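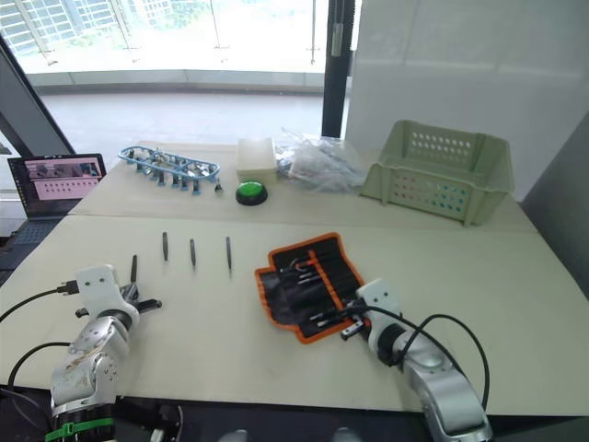 Subject: Re: [staken-users] Stale entries after moving the spool to a network share

> We moved the Staken spool directory from a local disk to an NFS share
> last month so that both print hosts could read it. Since then the
> queue listing shows jobs that have already been printed. They stay
> for anything up to 20 minutes and then go. Restarting the daemon
> clears them at once. Nothing in the log at the default level.
>
> lock_mode = file
> rescan = 30
> expire = 90
>
> Is this a known problem, or have we set it up wrongly? The hosts are
> called plevus and arrieta, if that helps with reading the attached
> output.

A bit of both. There are two separate faults in the output you attached, and they should be dealt with one at a time.

The first is the lock mode. With lock_mode = file the daemon creates a lock file next to each job and removes it when the job is done. On a local disk the removal is seen by every process straight away. On NFS the second host may go on using its cached copy of the directory until the attribute cache runs out. In your output arrieta still lists job locks that plevus has removed, and it treats those jobs as active. The listing merges the two views, so a finished job shows up as long as either host believes in it.

Set this on both hosts:

lock_mode = table
lock_host = plevus

In table mode one daemon keeps the locks in memory and the other asks for them over the control port. The spool itself can stay on the share. The setting is read only at start, so a reload will not pick it up. Stop both daemons before you change it. If one host is in file mode and the other in table mode, each will ignore the other's locks and you will get jobs printed twice.

The second fault is the pair of timers. The manual says that expire must be larger than rescan, and yours is, but the units differ. rescan is in seconds and expire is in rescan passes. Your setting therefore keeps a dead entry for 90 passes of 30 seconds, or 45 minutes. You see less than that because the entries are also dropped when the share's directory time changes, and on a busy queue that happens often. On a quiet queue you would probably see the full period. Try:

rescan = 10
expire = 30

This gives five minutes. I would not take rescan below 10 on a network share. Each pass reads the whole directory, and the load on the file server rises quickly once there are many held jobs.

Two further points from the output.

Your mount options on arrieta include nolock. It makes no difference to Staken in table mode, but the Basska accounting filter takes its own lock on the page log and does so with fcntl. With nolock that lock is local to the host. Both filters can then write to the log at the same moment, and the damage looks like short lines with the job number missing. Search the page log for lines with fewer fields than usual before you trust last month's totals. If you find any, they cannot be repaired from the log alone. The job numbers can be recovered from the control files if you have not yet purged them.

The clocks on the two hosts also differ by several seconds. The daemon compares the time on a job file, which is set by the file server, with its own clock, and skips any job that appears to come from the future until the next pass. This shows as a short delay before printing starts and is otherwise harmless. Point both hosts and the file server at the same time source.

On the missing log messages: lock events are written only at level 3 and above. Set log_level = 3 on one host for an hour or so and then put it back, as the file grows fast. The lines you want begin with "lk:" and carry the job number and the name of the host that holds the lock.

The wording on expire in the manual page is poor. The table gives the unit for rescan and leaves the next cell blank, and most readers will carry the seconds down. I have a patch for the page and will send it to the list separately. I have left the behaviour alone, as existing configurations depend on it.

If the stale entries are still there after the change to table mode, please send the queue listing from each host, taken as close together as you can manage, along with the output of the mount command on both.

--
staken-users mailing list
To leave the list, send a message with the word "unsubscribe" in the subject line to the request address.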